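Ceramic soup ladle, worth it or just going to chip??

Kitchen & Table > Tools and Serveware

ville_a
ok so quick q before I go spend money. I've been using the same steel ladle forever and it scrapes the inside of my enamel pot something awful, gray marks all over the bottom. Want a white ceramic one instead. For serving mostly, maybe a bit of stirring. Do they hold up or do they just snap at the neck first time you drop it in the sink. Pot is a Fenier, the big one, if that matters

nesmasq
had one for 8 years. still have it. no snap. washed by hand the whole time tho

plallholm_fan
Don't stir with it. Serving only. Gray marks are metal rubbed off the ladle btw, not scratches, they come off with baking soda paste and a soft cloth. You may not need a new ladle at all

ville_a
wait really? I thought the enamel was gone. will try tonight

Ludivine G
I'm going to disagree with the serving only thing. I stir with mine. Lentils, broth, whatever. Just don't bang it on the rim of the pot to knock the drips off, that is what kills them. Everybody does the bang. You have to train the whole family out of the bang

plallholm_fan
stirring IS banging, you hit the sides the whole time. I broke two that way. second one left half the bowl in a pot of chicken soup and I had to throw out the soup. Nylon for stirring, pretty one for the table

Ludivine G
Two! ok maybe you stir harder than me

thulani.m
Thing to look at is where the handle meets the bowl. Thin neck = break. Mine is the flat handle kind, comes in at the side of the bowl, no skinny part. Deep too, so you get a real serving and not a splash. White outside and in, thick rounded rim, I've knocked that rim plenty and not a chip so far. Lives on the shelf with the yellow bowls

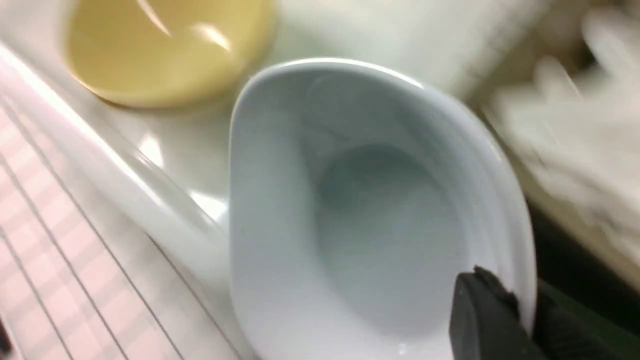 Only gripe is the handle gets slick. Glazed the whole way so if your fingers are wet or greasy it wants to turn on you. And it's heavy when it's full, my mother won't use it, says it hurts her wrist. Paid 200 for it at the Oksanen shop when they were closing up (rand, not dollars, before anybody yells)

ville_a
ok that's what I had in mind. how do you rest it? can't see leaving it in the pot, it would slide under

thulani.m
Saucer. Or one of the yellow bowls if it's a big dinner. Never leave it in the pot, slid in on me once and then you are fishing with tongs

nesmasq
also it gets hot if you leave it in!! the handle, all the way up. slower than steel but it gets there and then stays hot forever

khadija_s
Can we talk about the thick rim tho. Thick rim pours badly. Soup runs down the outside and onto the tablecloth. I had a Vunholm one, lovely thing, dripped every single time. Gave it to my sister. Went back to steel with a little spout and I'm happy

thulani.m
Mine drips some. You touch the bottom to the soup after you scoop and it takes the drip off, then lift. Works 9 times in 10

khadija_s
I know the trick. guests don't know the trick

plallholm_fan
lol fair

Ludivine G
Khadija is right about the drips but steel on enamel and he's back where he started. Ville what about wood? Cheap, quiet, won't mark anything

ville_a
had wood. smelled of onion for good after a month. no more wood

Ludivine G
ok no wood

rj_kettle
dishwasher ok for these or no?? lurking, have the same quesiton

nesmasq
Depends on the glaze I think. I don't risk it. mine would be knocking against plates in there for an hour

thulani.m
I do put mine in, top rack, laid flat, nothing touching. The shine is still good. But if there's a crack in the glaze anywhere then no, water gets in and it goes brown in the line. Check it under a lamp first

plallholm_fan
hand wash. takes 5 seconds. I don't get the dishwasher people

rj_kettle
I have three kids is how you get dishwasher people

khadija_s
^^ this

ville_a
update. baking soda did it!! pot is maybe 95% clean, there's one ring left that I think is just old. feel a bit silly. so now I don't need the ladle but I kind of want it anyway for the table

plallholm_fan
told you

ville_a
yes yes. Anyone know who still carries the flat handle ones, all I find is the round skinny kind

Ludivine G
Try secondhand, September is good around here, people clear out before the holidays. Run your thumb around the rim before you pay, you feel a chip quicker than you see it

thulani.m
and fill it with water if they'll let you. hold it out straight for a bit. if your wrist complains in the shop put it back

khadija_s
and bring a tablecloth

ville_a
haha ok. will report back if I find one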